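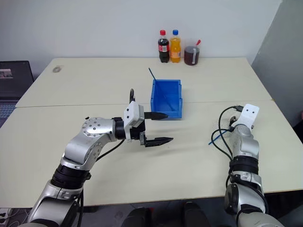

6.4 Gripper fault or protective stop during a sorting task

Use this section when one arm of the Jolten two-arm station stops with an object partly picked, or when the console shows code 220 (gripper position not reached) or code 451 (arm load outside expected range). For a stop caused by the emergency button, go to section 6.2 first and come back if the code remains.

CAUTION: An arm in protective stop is still powered. It can drop a short distance when the brakes release. Keep hands, hair and sleeves out of the space between the two arms until step 4 is complete.

CAUTION: Do not pull an object out of closed fingers. The finger drive may hold stored force after the fault and can open or close without warning.

Clearing the stop

1. Press the emergency button on the station base. Wait until the status light is solid red.

2. Write down the code and the arm it refers to. Left and right are given from the robot's side of the table, looking out over the work area. The code is lost when the controller restarts.

3. Look at both arms before touching either one. A stop on one arm halts the other wherever it happens to be, and it may be raised or reaching over the bin.

4. Turn the controller key to SERVICE. You should hear the brakes click on each joint. If you don't, stop here and switch off at the main supply.

5. Check the cable loops from the shoulder to the wrist on each arm. A loop caught on a fitting or pulled tight across a joint is the most frequent cause of code 451. Free it by hand. Do not cut or re-tie cable while the key is in SERVICE.

6. If an object is held, support it from underneath and use Release on the console. Fingers open at slow speed.

7. Remove loose objects from the path of the arms. Thin sticks and rods can roll under a wrist and should be put back in the bin or taken off the table.

8. Move drinks and other liquids off the table unless they are part of the task. If liquid has reached a joint or connector, do not restart. See section 9.1.

9. Turn the key to RUN, release the emergency button and select Home. Keep one hand near the button until both arms have come to rest.

Running with a bare mounting plate

An arm with no fingers fitted must be set to NO TOOL in the tool menu. If the setting is left on GRIPPER, the controller looks for a finger position, doesn't find one, and reports code 220 on the first move. The load values will also be wrong, and the arm may push harder than it should before it stops.

Note: Changing the tool setting clears the saved home position for that arm. Teach it again before you start a task.

If the fault comes back

Repeat the procedure once. If the same code appears within 20 cycles, take the station out of use and hang the lockout tag on the key switch. Export the event log before switching off and send it to Jolten service in Maltthorpe with the serial number.

Code 868 after a restart means the two arms no longer agree on the table height. Do not clear it from the console. Check that the tabletop panels are level with each other at the seam, then run the height routine in section 4.7.

Section revised 2020-01-03. Replaces the loose sheet supplied with earlier stations.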